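Home | Grooming | Manuals | Support

Siriwan Beard and Hair Trimmer — Setup Guide
Posted 2023-09-26 by the Fatstead Support Desk

Section 3: Your First Trim

Welcome back! If the trimmer has had its first full charge, you're ready for the fun part. Please take your time with this one, especially if you've only ever used scissors before.

1. Wash your beard or hair with your usual shampoo and dry it all the way. Damp hair looks longer than it is, and it's very easy to take off more than you meant to.

2. Comb everything in the direction it grows.

3. Snap on guard 11, the longest in the box, until you hear a click on both sides. You can always go shorter later — you can't go the other way, sadly.
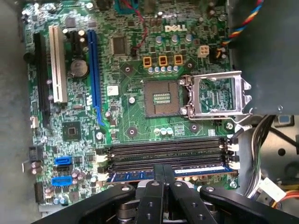 4. Slide the switch up and begin under the jaw, moving slowly against the growth. Short, gentle strokes are plenty.

5. Step down one guard at a time until you like what you see in the mirror.

CAUTION: Switch the trimmer off before you change or remove a guard. Never use it on broken or sunburned skin.

Note: The Inov guards from our older Rurnmont set look very much alike, but they don't lock onto this model.

6. When you're done, tap out the clippings, brush the blade and add 3 drops of the oil that came in the box. Wipe off any extra with a soft cloth and put the cap back on before you store it.

Last updated: October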